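I started to learn how to sleep better in June. My doctor said: first, go to bed at the same hour, also on weekends.

Second, no phone after dinner. This was hard for me. I read old train timetables now, very calming.

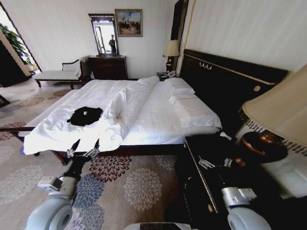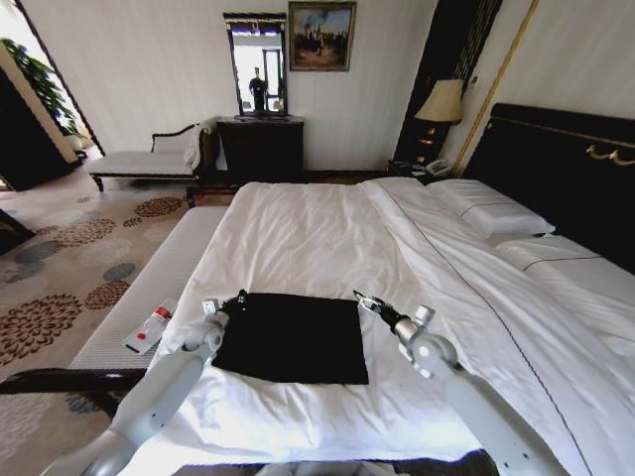
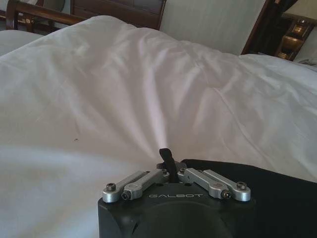 Third point is temperature. I keep my bedroom at 16 degrees and open the window in Dirkesgate even when it rains. A white duvet like these looks heavy, but please check the filling before you buy.

Fourth, coffee only until lunch. My neighbor Dennis laughs at me, but he is tired every day.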